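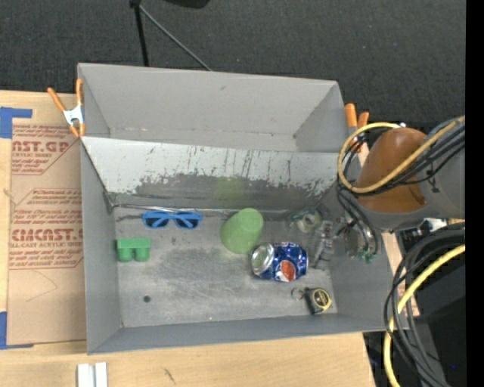

Mohammed-Awal Eshun has read a lot of success rates, and he trusts few of them. He spent six years running grasping trials at Flisar before moving to Burkwood, a small outfit that checks other people's test reports. Ask him what a number like 94 percent means and he wants to know what was in the bin.

"A soda can and a plastic cup, fine. A pair of sunglasses, fine. But which ones? How were they lying when the arm started?" he said. "If a person laid them out with a nice gap between each one, you've measured the person."

The guideline he is meant to be promoting, known as Cocco after the working group that drafted it, asks labs to list every object, fix the bin in place, and publish failed picks along with good ones. He signed it. He also thinks half the labs that claim to follow it don't.

"They read the title page. Then they write 'Cocco compliant' in the abstract." Of the last 2199 logged attempts he was sent, he could match only 1206 to a starting layout. The rest had no record of how the bin was set. Some of those, he suspects, were resets that got counted as tries.

I asked whether clear and shiny things should be required. Tape rolls and see-through cups are hard for a camera to pick out, and plenty of test sets skip them.

"Required, yes. Will it help? Somewhat. People will put in one clear item and run it 400 times until it looks good."

Tullio Monti, who runs the test benches at Banau, was on the same call and was less gloomy. He likes the rule that the bin be clamped and checked at the start of each shift. "It's cheap. We used to let it creep, and then we'd blame the software."

Eshun granted him that. His own complaint is about cables. The draft says they must not limit the arm's reach, but gives no way to test it, and so every lab ticks the box.

The next version is due in February. It sets a floor of 200 attempts per object, a figure Eshun calls a guess. He voted for it anyway and expects to be arguing about it by summer.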